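Tultdale park-and-ride adds 200 spaces for airport travelers

TULTDALE - Kosta Parking will open a second lot at its Tultdale site in April, adding 200 spaces for people flying out of the regional airport. Drivers can book online starting Saturday.

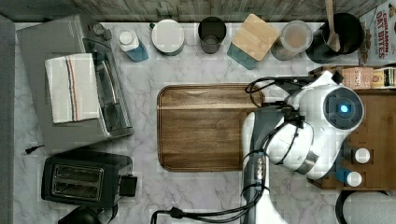 The new lot is next to the existing one on Mersha Road and brings the site to around 2,300 spaces. Shuttles will leave every 15 minutes from 4 a.m. until the last flight lands.

"Holiday weeks have been full for two years," said Tiruwork Degefa, site manager. "We were turning cars away."
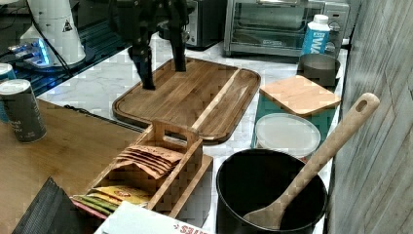

Bookings go through Lollitz, the company's reservation system. Changes are free up to the day before arrival. Drivers keep their own keys in both lots.

Monthly passes for airport workers stay at $159. The first 100 pass holders to renew will get a reserved row near the shuttle stop.

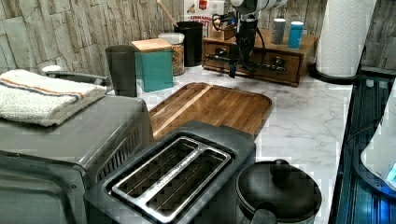 Folded towel on top of the toaster oven.

Media contact: Sadao Kuroda, Kosta Parking

14 shares | 2 comments

deb_r: Does the shuttle take bikes?

Marlon T: Please fix the exit gate at the old lot too.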